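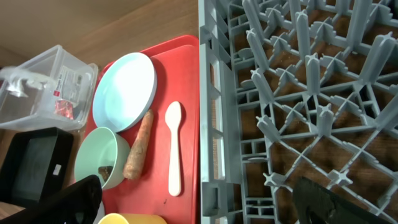 Bandeja roja, plato y cuenco.

¡Ya estoy de vuelta! Cuatro días en Dandura y todavía tengo las piernas temblando (de subir cuestas, sobre todo). El viernes cogí el tren de las siete en Clukstead medio dormida y con la mochila mal cerrada, y al cruzar el puente se me quitó el sueño de golpe: el valle entero lleno de niebla y solo asomaban los tejados. ¡Qué maravilla!

El plan era subir al mirador de Luangrath, a 2082 metros. Hay un autobús que te deja a mitad de camino, pero solo sale cada 40 minutos y yo, con la impaciencia que tengo, eché a andar. Tardé unas tres horas, con parada para comer cerezas en un muro. Arriba hacía un viento tremendo y un señor me prestó su gorro para la foto.
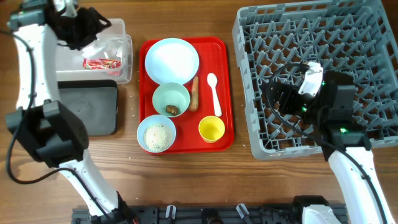
Bandeja roja, cuenco y cuchara

Tenía muchísimas ganas de montar en él. Son 58 butacas de terciopelo verde, todas distintas, y la cuesta es tan empinada que los de delante parecen sentados encima de ti. Me tocó ventanilla y no paré de hacer fotos, casi todas borrosas.

Abajo hay un mercadillo donde compré un imán horrible que me encanta. En diciembre ponen una pista de patinaje junto al río, así que ya estoy mirando billetes. Si alguien ha ido en invierno, ¡que me cuente si hace falta reservar!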